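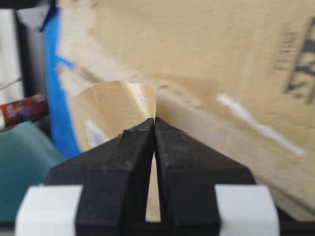 Von Dwynwen Skyrme, Pressestelle Manzano

Verbraucherverein Manzano bezweifelt Sparversprechen des Stromtarifs Flitska

Der Verbraucherverein Manzano rät Haushalten, den neuen Stromtarif Flitska vor einem Wechsel genau durchzurechnen. Der Anbieter Hotia wirbt mit einer Ersparnis von 302 Euro im Jahr. Wie diese Summe zustande kommt, steht nirgends im Prospekt.

Der Verein hat 161 Abrechnungen von Mitgliedern mit dem Tarif verglichen. Die beworbene Ersparnis erreichten vier Haushalte -- alle mit ungewöhnlich hohem Nachtverbrauch. "Wer abends kocht und wäscht, zahlt im Zweifel drauf", sagt Amparo Paredes, Tarifberaterin des Vereins. "Ich sehe bisher nicht, für wen das Angebot gedacht ist."

Fraglich bleibt auch der sogenannte Treuebonus. Er wird erst nach dem zweiten Vertragsjahr gutgeschrieben und entfällt bei einem Umzug. Hotia spricht von "marktüblichen Bedingungen", hat Belege dafür bis Redaktionsschluss aber nicht vorgelegt.

Die Auswertung erscheint im Dezember und ist in der Geschäftsstelle kostenlos erhältlich.

Rückfragen: Maximiliano Barrios, Durchwahl 681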